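Looking After a Pale Wood Table
Household tips, updated 30 May 2021
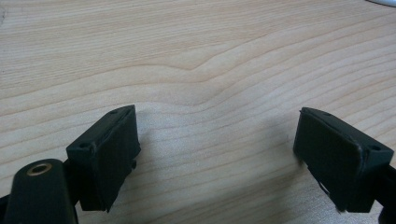 Light wood with a smooth, matte finish and a wave in the grain.

Pale tabletops show coffee rings and ink sooner than dark ones do, so a little routine helps. These notes cover a blond wood top with a matte finish.

Daily wipe. Use a soft cloth wrung out hard in warm water. Wipe along the grain, then go over it again with a dry cloth. Where the grain bends, follow the long direction of the board and don't try to trace the curves.

Grease. Add 2 drops of dish soap to a bowl of warm water. Wipe, rinse the cloth, wipe again, dry. Skip spray polish. It leaves shiny patches on a matte surface and they are hard to get off.

Water rings. Leave a fresh white ring overnight before doing anything to it. Many fade on their own. If it is still there, lay a dry cotton cloth over it and pass a warm iron across for a few seconds, no steam. Lift the cloth and check often.

Scratches. Fine ones can be rubbed with a little furniture wax on a lint-free cloth. Test under the table first. Deeper scratches need sanding, and a veneered top should not be sanded at home — the layer is too thin.

Sun. Move bowls and lamps every couple of weeks so the wood changes color evenly. I left a fruit bowl on our Arley table until July one year and the circle took 14 months to blend in.

Oil. Only for tops that were sold oiled. Put on a thin coat, wait 14 minutes, and wipe off all the extra. Spread oily rags flat outside to dry before they go in the trash. A balled-up rag can catch fire.

Kirsty Hartley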